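Okine Bakes
A collection of home baking recipes in plain text
Release 2, February 2023

What this is

Okine Bakes is 1,000 recipes for bread, cake, biscuits and assorted things that were meant to be cake. They were typed up from the recipe boxes of the Osville Baking Circle, whose members agreed to share them on the condition that we stop asking for the gingerbread. The gingerbread is not included.

What's in the folder

recipes/ has one text file per recipe, named after the dish.
units.txt lists every measure we ran into and what we turned it into.
unresolved.txt lists the ones we gave up on.
changes.txt says what moved between releases.

Every recipe file has 4 fields: title, yield, ingredients, method. Yield is often blank. Where the card said "enough," we kept "enough."

How it was made

Soledad Oyelaran and Graham Pilkington did the typing. Mitiku Araya wrote the script that splits ingredients from method, a job that sounds easy until you meet a cook who lists the butter in the last sentence, after the cake is already in the oven. The script leaves those alone and so should you.

Spelling was fixed when we were sure of it. "Flower" became flour everywhere except in the candied violet sponge, where it meant flower. Release 1 got this wrong and we heard about it all through October.

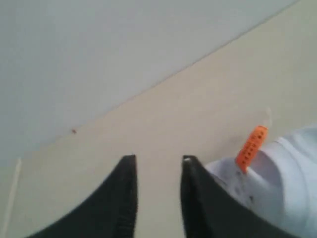 Measures were converted to grams where the card gave a cup, a spoon or an ounce. A teacup is not a cup, and the Circle's members do not agree on what it is. We left teacups as teacups. A "walnut of butter" also stays, along with "a walnut of walnuts," which Kjell Strand swears is a real line on a real card.

Known problems

Oven temperatures are all over the place. Some cards give Celsius, some Fahrenheit, and a few just say "hot." If a sponge asks for 350 and doesn't say what kind, please use your head.

The Louro folder, named for the bakery that gave us its old binder, was written for a deck oven and very large appetites. Divide before you bake. Eskil Bråten did not divide, and his freezer is still mostly buns.

There are 2 lemon drizzle recipes that match word for word under different names. Both owners say theirs came first. We have kept both files and intend to go on keeping them.

Baking times were copied, never tested. Treat them as opinions.

Not a good fit for

Allergy advice of any kind. "Nuts (optional)" appears in the ingredients of several recipes whose method then grinds them into the flour. Read the whole file before feeding anyone.

License

Free for home use, teaching and tinkering. If you print a cookbook from it, name the Osville Baking Circle on the cover and send them a copy. They will mark it up in pen and send it back.

Fixes

Corrections go to Allel, our shared mailbox, with the file name in the subject line. Mitiku reads it. Requests for the gingerbread are deleted.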